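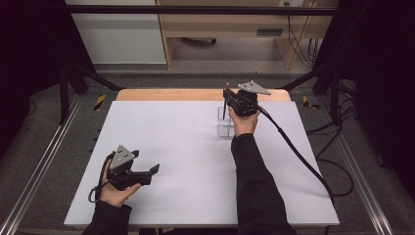

Fandaner collected edition: page count, paper and the missing backup stories

inkwell_ned
Has anyone compared the new Fandaner hardcover against the single issues? The solicitation says 326 pages and collects 1 through 12. Twelve issues at the usual story length plus covers doesn't leave much room for the backups, and those were the better half of the book from issue 5 on. I have the singles in a box and would like to sell them if the hardcover is complete.

gutterloss
It isn't complete. The main story is all in, the variant covers are in, and the backups from 5, 6 and 9 are gone. The ones from 7, 8 and 10 are at the back under a "Sekus Files" heading, out of reading order. Keep your singles.

inkwell_ned
Any explanation from the publisher?

gutterloss
None in the book. The indicia lists contents by issue number and doesn't mention backups either way. My guess is rights. The three missing ones were drawn by a different studio and have a separate copyright line in the original printing.

panelborder
Rights is possible, but I would look at signatures first. The book is bound in sections of 16, and they may have been trying to come in under a price point. Drop three eight-page backups and you save a section and a half. Istance did the same thing with the second Trindade omnibus and later put the cut material in a paperback.

gutterloss
326 doesn't divide by 16.

panelborder
The stated count never does. Some publishers count endpapers, some don't count blanks. Pull the cover back at the spine and count the folds if you want the real number.

gutterloss
Mine is glued. There are no folds to count.

panelborder
Then we have different copies. Mine is sewn, bought in August from a comic shop. What does the back of your title page say?

gutterloss
Second printing. So that's one question answered, and it's bad news for anyone ordering now.

coldpress_kit
Second printing owner as well. Glued, and the gutter is tight. The double-page spread in issue 4 where the Sekus fleet comes out of the moon loses a strip down the middle, including most of one word balloon. In the singles it fell on the staples and opened flat. Paper is a coated stock, fairly heavy, more glare than I like under a lamp. Blacks are good.

tallorder
I think people are overrating the backups. Five and six are recaps with jokes. Nine has one useful page, the one establishing that the Istance gate was closed from the inside. Everything else is covered in the main story by issue 11. As a reading copy the hardcover is fine.

inkwell_ned
The gate page is the reason the ending of 12 makes sense. Without it, the pilot guesses right for no reason.

tallorder
She sees the scoring on the inner ring in issue 10. Page 14, lower left panel. It's small but it's there.

inkwell_ned
Went and checked. There are marks on the ring. Nothing says which side we are looking from, and the colorist uses the same orange for both sides. I don't accept that as setup.

gutterloss
Agree with ned. The panel before it is from outside the gate, and there is no caption marking a change.

tallorder
The stars are reversed between the two panels. That's the change. But fine, it's a lot to ask of a reader.

coldpress_kit
Reversed stars could also be a flipped background. This series reused backgrounds constantly. The same asteroid is in issues 2, 3 and 8 -- once upside down.

lowgrade
Coming at this from the other direction: was anything recolored? I heard the hardcover was rebuilt from the original files after complaints that issue 1 printed too dark.

coldpress_kit
Issue 1 is lighter. I can read the console text on the bridge now, which I couldn't before. 2 through 12 look identical to me. The lettering error in issue 7 ("Trindade" spelled with two Ns) has been corrected.

lowgrade
Thanks. That's enough for me to buy the digital version and skip the shelf copy. Does digital have the backups?

panelborder
Digital collection has the same contents as print. Digital singles have everything. Last I looked, the singles were 30 percent off as a bundle, which put them under the hardcover.

inkwell_ned
Keeping the box, then. If anybody finds a sewn first printing at cover price, please post the shop. I've seen two listed at 100 dollars and I'm not paying that for an incomplete book.

panelborder
Ask the seller for a photo of the top of the spine before you pay anything. Half of them list every copy as a first.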